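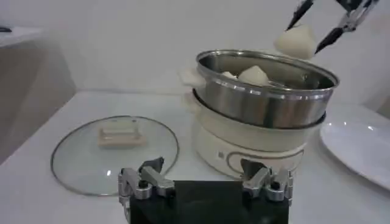 ## 3. Steaming on top of the cooker

Section 2 dealt with boiling straight in the base. Steaming uses the metal pot as well, and it takes longer than the quick-start card claims. The card says root vegetables are ready "in minutes". Allow more than that, and test with a knife before you believe the timer.

### Before you start

- Stand the cream base on a flat, clear worktop. A folded tea towel underneath is not a flat worktop.
- Wash the steamer pot and the glass lid in warm soapy water, even if they came out of a sealed bag.
- Have a plate within reach. You will want it sooner than you think.

### Loading the pot

1. Fill the base with cold water up to the lower line. The upper line is for soup. If you fill to the upper line and steam, you will have boiled vegetables and a wet counter.
2. Set the steamer pot on the base and press down lightly all round the rim. If it rocks, lift it off and turn it a little until it sits level.
3. Lay the glass lid flat on the table to one side, with its handle upwards. Leave it off until all the food is in.
4. Peel and cut the food. The recipe leaflet shows perfect cubes. Uneven chunks cook perfectly well if they are of similar thickness.
5. Put the pieces in one at a time, starting in the middle, with the larger ones first. Don't tip them in from a board.
6. Leave gaps. Kiri McPhee, who tested this section for us in the Kolletcombe kitchen, got better results from a half-empty pot than from one filled to the "family" level, and we are inclined to side with her.
7. Put the lid on and press the button once.

> **Caution:** The side handle stays cooler than the body of the pot, but "cool-touch" is a generous way of putting it. Use a cloth.

> **Caution:** Lift the lid away from your face, with the far edge rising first. Steam comes out quickly.

### How long?

The leaflet gives a single time for all pale root vegetables. We don't recommend relying on it. Radish softens at a different rate from potato, and an old potato is different again. Check after the first cycle and run a second if the knife meets any resistance.

**Note:** Top up the water between cycles. The cut-out should stop the base from boiling dry. Treat it as a last resort.

### Afterwards

1. Switch off at the wall and wait for the base to cool.
2. Move the food to the plate with tongs, then lift off the pot.
3. Empty the base over the sink. Never put it under the tap.
4. Dry the lid's metal rim by hand. It is sold as dishwasher safe, and we have our doubts.

Replacement lids are listed under part 329 and steamer pots under part 253. Check the number stamped on your own pot before ordering, as the Skarkton catalogue has had the two swapped.

*Section revised by Shengli Xia, August 29, 2019*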